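Part 3: Setting up the drying rack and doing your first load of woolens

If you've made it this far, your Plallitz rack is out of the box and the wall bracket is up (if it isn't, go back to Part 2, I'll wait). I've put up a fair few of these now, first in my own laundry room and then for half my family, and the factory leaflet skips a lot of the stuff that trips people up, so I'm writing it all out the way I do it.

Before you start

Check that you have all 7 rails and the little bag of end caps. The end caps love to hide in the cardboard, so shake the box out before you recycle it! You'll also want a Phillips screwdriver and a towel to lay things on so you don't scratch the finish.

1. Fold the rack flat against the wall and make sure both hinges move freely. If one is stiff, back its screw off a quarter turn.

2. Slide the rails in from the left, starting with the back one. You'll feel a click when each one seats. If you don't feel it, pull the rail out, turn it over and try again.

3. Push the end caps on by hand. Please don't use a hammer – I cracked two that way on my very first rack.

4. Pull the rack down and let the arms lock. Lean on it gently with your palm. A little bounce is fine, a wobble from side to side means the bracket needs tightening.

Caution: keep your fingers out of the arms while you fold the rack up. They close faster than you'd think, and it hurts.

Your first load of knits

5. Wash on the wool cycle. On my Brodex that's the third stop on the dial, cold water, with the spin set to 800. Go any higher and you'll be sorry when you see the cuffs.

6. Roll each sweater up in a dry towel and press down on it. Don't wring it, ever.

7. Lay each piece out and pat it back into shape before it goes on the rack.
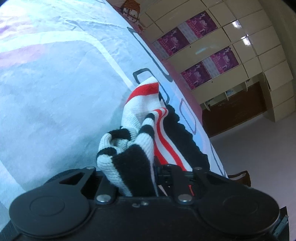
8. Spread heavier knits over at least 3 rails so the weight is shared. If you hang a wet sweater over just one, you get that sad ridge across the middle, and the only cure I know is washing it again.

9. Flip everything over before bed and leave a window open a crack. Thick wool can take up to 3 days in my house, longer once the heat goes off in spring.

Note: mixed colors can bleed the first time they're washed. I use a Politis color sheet for anything new with a dark stripe in it, and I dry those pieces well away from the pale ones.

10. When you're done, wipe the rails with a damp cloth and fold the rack back up. Check the bracket screws again after a month or so, mine had loosened a bit by then.

Part 4 covers the ceiling version, which needs a second pair of hands and a decent stepladder.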